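Ticket 460: Prondell sync fails on large folders
Opened by: Ya-wen Hung
Status: Pending

Upload stops at file 358 every time and the client shows "Session expired." Smaller folders go through fine.

Signed out and back in, no change. Cleared the cache — same result. Rolled the client back to the December build and it stopped at the same file.

Moved file 358 out of the folder. Sync then finished in 17 minutes.
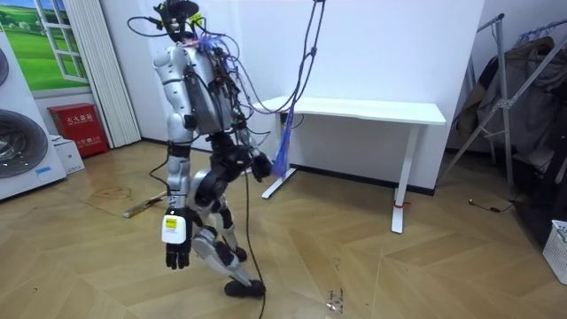 The file name ends in a space. Renamed it and put it back, 2 clean runs so far. Leaving the ticket open until Flirico support replies.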